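**Equipment Review: Felimier Arm Kit, Home Build, Kitchen Sink Position**

The Drindthorpe shared workshop lends the Felimier kit to members for assembly at home. This review covers one such build, installed beside a kitchen sink. Assembly required 9 hours. The instructions are clear as far as the second joint; the section on cable routing should be rewritten. 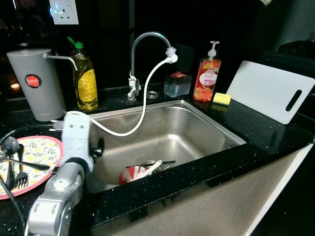 *The arm at the left rim of the sink, with dishes in the basin.*

Reach is adequate for a basin of ordinary size. The joints are well finished and showed no play after 159 cycles. The supplied cable is long enough but has no clips, and members are advised to fit their own before powering the unit.

The wrist camera is the weaker component. It performs poorly in low light, and dark counters and bare metal make the matter worse. An additional lamp is recommended.
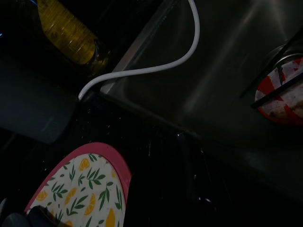 *Wrist camera view: sink rim, black counter and white cable in dim light.*

Calibration takes 5 minutes and must be repeated whenever the base is moved. The Sheehan base plate, sold separately, held its position better than the standard clamp. The Dolberg controller was reliable throughout.
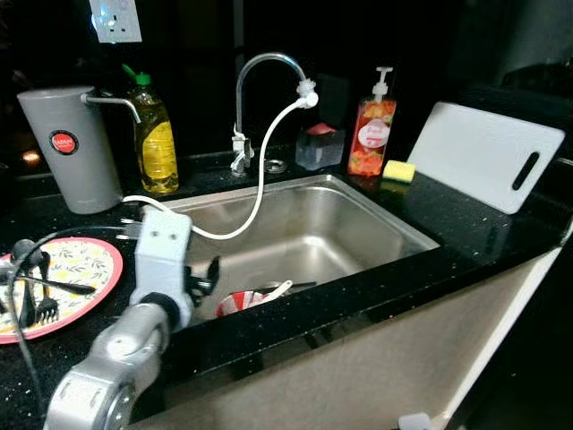

Tane Kereama writes that the standard clamp is sufficient if a rubber pad is placed beneath it, and asks that the workshop stock the pads before the kit is lent again.

Rating: suitable for loan to members who have completed one previous build.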